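Putting Dishes Away in a Low Cabinet

Most kitchens keep the everyday bowls in an upper cabinet by the sink, and most people never question it. If your upper cabinets are full, or too high, or you are tired of lifting a heavy stack over your head, a base cabinet works well for dishes. It takes an afternoon to set up.

Choosing the cabinet

Pick the base cabinet closest to where the dishes dry. Next to the dishwasher is fine too. You want to be able to turn and set things down without walking across the room. Skip the cabinet under the sink. It is damp, the drain takes up the middle, and that is where the cleaning products live.

A cabinet with two doors is easier than one with a single wide door. Open both all the way before you bring a stack over. A door left half open is what chips a rim.

Check the hinges while you are down there. If a door drops when you open it or rubs against its neighbor, most concealed hinges have a screw you can turn with a regular Phillips screwdriver. Give it a half turn, close the door, and look at the gap. Repeat until it is even.

Cleaning it out first

Take everything out. Vacuum the corners, then wipe the floor and sides with warm water and a drop of dish soap. Leave the doors open until it is dry. Overnight is best if the cabinet has had a leak in it.

If the floor of the cabinet is slick, put down a liner. I use the ribbed kind from Zoltstead, cut with scissors, and I have had the same roll for 21 months. Cork works. Paper does not, it slides and bunches up.

Sorting

Go through the bowls before they go in. Chipped ones get thrown out or moved to the garage for screws. Keep the number you really use between two dishwasher loads. In our house that is 5 cereal bowls and the same number of soup bowls, with the holiday set boxed up on the Puvholm shelf in the hall closet.

Stacking

Wide pieces go on the bottom and smaller ones on top. A plate or shallow dish under the bowls gives you an edge to hold and keeps the stack from tipping. Stack only bowls of the same shape together. Two shapes that almost match will wedge, and then you are running them under hot water to get them apart.

Dry the foot of each bowl before it goes on the pile. The unglazed ring on the bottom holds water even when the rest of the bowl feels dry, and it leaves a mark on the one below. If you see gray scratches inside a bowl, a paste of baking soda and water takes most of them off. For good pieces, put a paper towel or a coffee filter between each one.

Build the stack on the counter, square it up with both hands, and then carry it down.

Carrying it down

Bend your knees and get low before you reach in. Keep one hand around the side of the stack and the other under the bottom piece. Set the back edge down first, then lower the front and slide your fingers out. If the stack feels heavy, make it two trips.

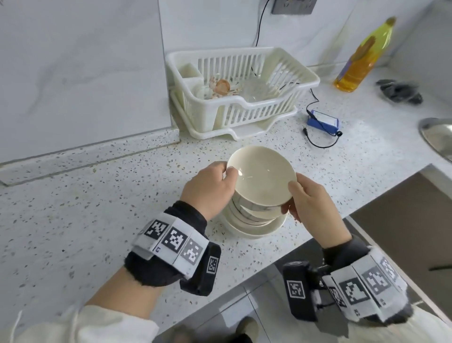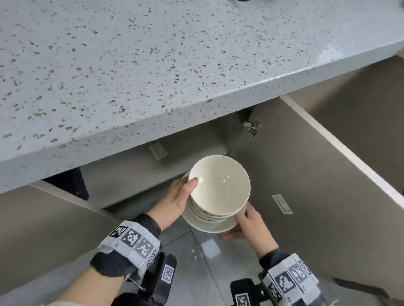

Leave a hand's width between stacks and keep the front few inches of the cabinet clear. You need that room to get your fingers around the bottom plate when you take the stack out again. The bowls you use every morning go in front. Serving bowls go in back.

If there are small children in the house, put a latch on the doors. The Antunes magnetic latch is the one we settled on after a cheaper stick-on model let go in April. Clean the inside of the door with rubbing alcohol before you stick anything to it.

Kyu-ri Kwak wrote in to ask about glass bowls. They can go in the same cabinet but should have their own stack, no more than three high, and never under ceramic. Plastic containers and lids are better off in a drawer.

Wipe the liner every couple of months. Crumbs get in even with the doors closed.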